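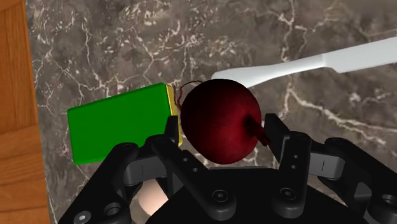
Speaker notes, Nemside shared workshop evening, 24/08/2020

SLIDE 1
Say hello. Check the mic. Don't mention the kettle.

The hand is called Lombardi. It began as a drawing on the back of a gas bill and has so far cost me 400 pounds, most of it in fingers.

SLIDE 2
Why simulate first? Last August I let the real one loose on my kitchen worktop. I now own a different worktop. Breaking things in software costs me electricity and a bit of pride.

The beet is the hard one. Boxes have corners and corners are polite. A beet is round with a stalk on it, and the stalk is where a finger always wants to go. (Pause for the beet people.)

SLIDE 3
Numbers, quickly: 3549 grasp attempts in the simulator, 55 per cent of them kept hold for the full 2 seconds. Someone will ask about the other 45. They went on the floor, which I hadn't modelled, so they are still falling.

SLIDE 4
Wiring. Skip if running late. The Alluvar board gets warm, so leave the lid off.

Files and parts list are on the Wikico page. The bolt lengths there are wrong, I'll fix them tonight.

Questions. If it's the one about washing up, the answer is no.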